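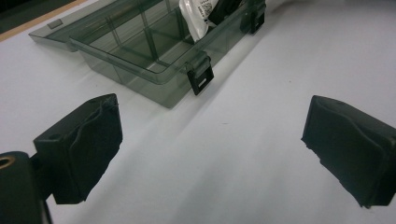

Tema 4. La programación de conciertos en pabellones deportivos

Un pabellón de uso múltiple vive de su calendario. En esta sesión estudiamos cómo se decide qué noche pertenece al deporte y qué noche puede venderse a un promotor musical. Para entenderlo conviene imaginar el mes como una caja organizadora de plástico transparente, con sus separadores finos: cada celda tiene un tamaño fijo y lo que entra en una celda ya no puede entrar en la de al lado. El programador del recinto trabaja con estas celdas, y casi todo su oficio consiste en saber cuáles puede prometer y cuáles solamente puede ofrecer con condiciones.

4.1. Tres estados de una fecha

Fecha libre: no existe ningún compromiso y el recinto puede firmar.
Fecha en opción: un promotor la ha pedido primero y tiene un plazo para confirmar. En el caso que usamos en clase este plazo es de 15 días.
Fecha condicionada: el equipo local tiene preferencia si continúa en la competición. El concierto se anuncia solamente cuando la preferencia desaparece, o se anuncia antes y se acepta el riesgo.

Atención al vocabulario: en la profesión se dice «primera opción» y «segunda opción». Quien tiene la segunda opción no tiene ningún derecho sobre la fecha mientras la primera está viva. Muchos estudiantes confunden esto en el examen.

4.2. El caso Quintero

El pabellón Quintero alquila su pista a un club de baloncesto y a la promotora Wavum. En el mes de noviembre Wavum quería dos noches seguidas para la gira del grupo Foden, pero la segunda noche coincidía con un posible partido de desempate. La promotora eligió firmar las dos, con una cláusula de traslado para la segunda. Lean la cláusula en el dossier y contesten por escrito: ¿quién paga el hotel del equipo técnico si la noche se mueve? ¿Y quién comunica el cambio al público?

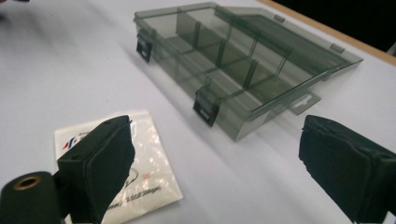
4.3. El cambio de pista a escenario

Entre un partido y un concierto hay que cubrir o retirar el parqué, bajar las canastas, levantar el escenario y colgar el sonido. La empresa de montaje Drasico presenta en su oferta 695 sillas de pista y 400 paneles de suelo. Estas cifras importan porque de ellas depende la hora de apertura de puertas — y una apertura con retraso se paga, normalmente, por contrato.

El aforo de concierto tampoco es el aforo de partido. Detrás del escenario se pierden gradas enteras por falta de visibilidad, y en la pista se ganan plazas que el deporte no tiene. Antes de poner las entradas a la venta se debe aprobar el plano definitivo.

4.4. Para la próxima sesión

Traigan leído el dossier completo, incluido el anexo de horarios. Trabajaremos en parejas: una persona representará al recinto y la otra a la promotora. El ejercicio escrito se entrega al principio de la clase, en papel, con un máximo de 2 páginas.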